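What Happens to a T-Shirt After You Are Done With It?
Project report, second-year Environment and Society course
By Noemí Sandoval, Samer Salameh and Juraj Kadlec

Why we picked this subject

The idea for this project came from a moving day. Samer was changing apartments and had four trash bags of clothes he no longer wanted, and he asked the two of us where he should take them. We gave him three different answers between us, and all of them were guesses. That bothered us for a good week, and when the time came to choose a topic we had already been arguing about it so much that it seemed silly to choose anything else.

We decided to stick with cotton t-shirts. Everybody owns them, everybody has too many, and they are simple enough (one fabric, hardly any zippers or buttons) that we thought we might be able to follow them all the way to the end. As it happened, even the t-shirt was plenty of work for one semester.

How we went about it

We did a survey among students and staff, and 401 people filled it in, which was far more than we had hoped for when we taped up the first posters outside the cafeteria. We asked how many t-shirts they owned, how many they had worn in the past month, and what they had done with the last one they got rid of. We also visited two places that handle used clothing in our area, the Terik thrift store and the sorting hall at Huvetti, and talked at length with the people who work there. Our advisor, Bernd Buschmann, helped us write the survey questions and made us throw out several that were leading people toward the answer we wanted. We grumbled at the time, but he was right.

What people told us

Most of our respondents owned more t-shirts than they could say offhand. A lot of them wrote "no idea" in the first box and then, rather sweetly, came back later with a number after going home to look. The shirts that stayed unworn were mainly the free kind, from fun runs, conferences, summer jobs and somebody's cousin's band. People felt bad about throwing these away, so they kept them at the bottom of a drawer for years and threw them away later.

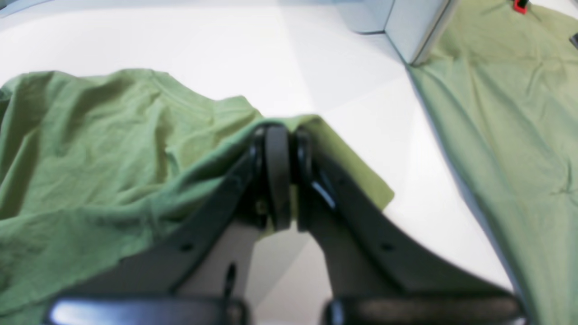

The answers about getting rid of shirts were more mixed. Plenty of people donated them, many cut them up for cleaning rags, and a fair number admitted that the last one had gone straight into the kitchen trash. The reason we heard most often was a stain or a hole. People assumed that a damaged shirt was of no use to anyone, and they were embarrassed at the thought of a stranger opening the bag.

The sorting hall

Our visit to Huvetti changed the way all three of us think about that. Ayman Khoury, who runs the morning shift, let us stand next to the sorting table for two hours and ask whatever came into our heads. Each piece gets a quick look and a quick feel, front, back, collar and armpits, and then goes into one of 7 bins. The best go to shops like Terik. Worn but clean cotton is sold to be cut into wiping cloths for garages and print shops, and he told us they never have enough of it. Stains are fine for that. What ruins a bag is damp. One wet towel tied up in plastic for a week can spoil everything around it, and we saw (and smelled!) a bag that proved the point.

Juraj tried sorting for half an hour and was very slow. He kept stopping to read the slogans.

Our own small trial

In December we set up a collection box in the lobby of the Starero dormitory, with a sign that said torn and stained cotton was welcome as long as it was dry. We had planned on one box and ended up emptying it every other evening. By the end we had about 1000 pieces — mostly t-shirts, plus pillowcases and a surprising number of single socks. Noemí's uncle lent us his delivery van from the Domínguez bakery, and it still smelled of bread when we unloaded at Huvetti, which made us popular.

We can't claim that the sign alone did it. It was the end of the semester, people were packing, and the box stood right beside the mailboxes where everyone had to pass. We would have liked to try a second box with a plain sign in another building, and we simply ran out of time.

What we would do differently

Our survey reached mostly people who already eat lunch on campus, so commuters are badly underrepresented. We should also have asked about laundry habits, which Ayman thinks matter a great deal for how long a shirt lasts. If another group wants to pick this up next year, our questions and all the raw answers are in the course folder, and the collection box is in the storage room behind the bike racks, still with its sign on.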